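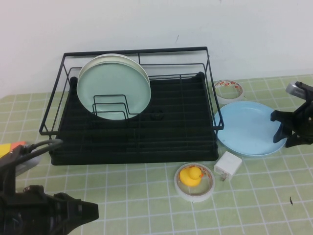 I bought the Gurnska dish rack because my old one had gone rusty, and I've had it long enough now to have opinions. It's black wire with a ridged drip tray underneath, and it cost me $20 at Landen, the home store by my sister's place.

First the good stuff. It's small! My counter is tiny and this fits with room left over for all the junk I never put away. The little wire plate holder is my favorite part - you just drop a plate in and it stays up, even the lighter ones.
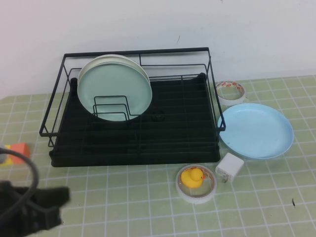
I do wish it came with a second holder, though. I emailed Gurnska to ask and they want $9 for a spare plus shipping, so I'm still thinking about it. Bowls and mugs just go wherever they land on the tray.

Cleaning is okay. Crumbs get down between the ridges and I go after them with an old toothbrush (not my favorite chore).
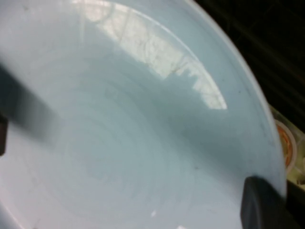
My blue plate gets washed more than anything else I own, and it's wide, so I usually put it in last. My friend Juwita has the bigger Zadari rack and loves it, but it would eat up half my kitchen.

I'd give this one 8 out of 10 and I'd buy it again - just maybe with that extra holder in the cart.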